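Search this catalogue
Enter terms
Go

# Gidell Tabletop Kitchen Things

A data card for a collection of pictures of kitchenware and toy food on a white table. Last revised October 8, 2026.

## What this is

Gidell is a set of 552 pictures of small kitchens that do not work. Everything in it lives on tabletops: bowls, plates, trays, colanders, the odd bottle, and a larder of pretend fruit that has outlasted several generations of the real thing. It was put together under the Stelmakh project, whose earlier collection (Brundar, cutlery only) taught us that people grow tired of forks sooner than you would think.

The subject is clutter. Each picture holds an arrangement of objects that a reasonable person might leave out after lunch, assuming the person had eaten a plastic strawberry. We wanted muddle of the ordinary domestic kind, where a tray is used as a parking space and the plate has ended up under something.

## What it is good for

- Naming kitchen things seen from odd angles
- Working out what is on, in, under or next to what
- Sorting real crockery from toy groceries
- Writing tidying instructions ("put the fruit in the bowl") and arguing about whether they make sense

It is no good for nutrition, recipes or portion sizes. Somebody did ask.

## Layout of the files

The collection is split into 16 folders, one per table setting. A setting is a fixed cast of objects which gets shuffled between pictures. Each folder holds the pictures and a plain text file called `things.txt`, which gives our names for the cast. There is a second text file called `notes.txt` in most folders. Where it is missing, we had nothing to say, or had said it somewhere unprintable.

Object names are lower case, colour first, then shape if it helps, then the thing itself: `light blue bowl`, `mint green colander`. We don't use brand names, even when a label is trying very hard to be read. A bottle of ketchup is `red ketchup bottle` and can consider itself lucky.

## The pastel settings

Folders named `pastel_` share a palette that looks as though it was chosen by an ice cream van. The crockery is pale pink, light blue and mint green, and the food is louder than the dishes.

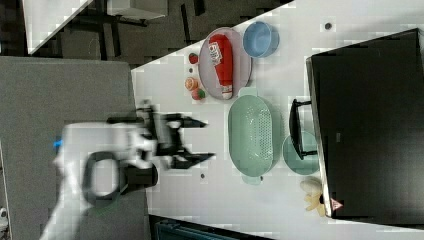 *Sample from the pastel settings. Ketchup on the tray, fruit on the table, bowl free.*

Tray use is a recurring theme. The pale pink oval one is labelled `pink tray` throughout, although in the sample it is serving as a bed for the bottle. We label things by what they are and leave their careers out of it. The bowl stays `light blue bowl` whether it holds anything or not, and emptiness goes in a separate column, `holds`, with the value `none`.

The colander caused more correspondence than any other object. It is oval, has a handle at each end and a perforated base, and was at various times entered as a basket, a strainer and "the green boat". It is now a colander. Please do not reopen this.

## Labelling rules

There are 7 rules in the full guide. The ones people trip over:

**Toy food is labelled as toy food.** Write `toy strawberry`. The early labels said only `strawberry`, and the set briefly appeared to document a serious fruit habit.

**Two of the same are still two.** Where a setting has two strawberries, each gets its own label. If one is plain red and the other is red and green, say so in the colour field. Don't merge them for company.

**Slices.** An orange slice is a `toy orange slice` if you can tell, and `toy slice, orange` if all you can vouch for is the colour. This looks like pedantry and is.

**Partly hidden objects count.** A plate with a stand on top of it is a plate. Mark it `hidden: part` and move on.

**If you don't know, don't guess.** There is a yellow toy in the pastel sample that could be a star or a banana. Its label is `yellow toy, shape unsure`. Near it is a cream-coloured thing, entered as `cream object`, and no amount of zooming has improved matters. The large black appliance goes down as `black appliance`, with `microwave or oven` in the remarks.

## Known problems

- `hidden: part` was used generously in the first batch and grudgingly in the second. We evened out the worst of it in April.
- "Mint" and "light green" were both in use for a while. Mint won. A few stragglers remain in the remarks column.
- The line between a stand and a rack is unsettled, so both words turn up. Search for both.
- Bottles lying down are marked `on side`. The direction of the cap was recorded for a short time, then dropped when everyone realised they had been describing it from different sides of the table.
- Fruit is over-represented. Vegetables are owed an apology and possibly a folder.

## Changes

**Version 2.** Colander settled. Toy food prefix made compulsory. The `holds` column added. Duplicate notes removed, along with a long one on the correct way to stack plates that had little to do with the pictures.

**Version 1.** Everything else, including the mistakes.

## Use and credit

Free for study and teaching. Credit it as "Gidell Tabletop Kitchen Things, Stelmakh project". Corrections are welcome if they give the folder name and the object name. Corrections reading "wrong green" will be placed in a queue with the others.

Related items

- Brundar: Cutlery in Drawers
- Gutel: Shelves and What Is on Them
- Gidell labelling guide, full text
- Stelmakh object names, combined list

Contact the Stelmakh project | © 2026 Stelmakh | Back to top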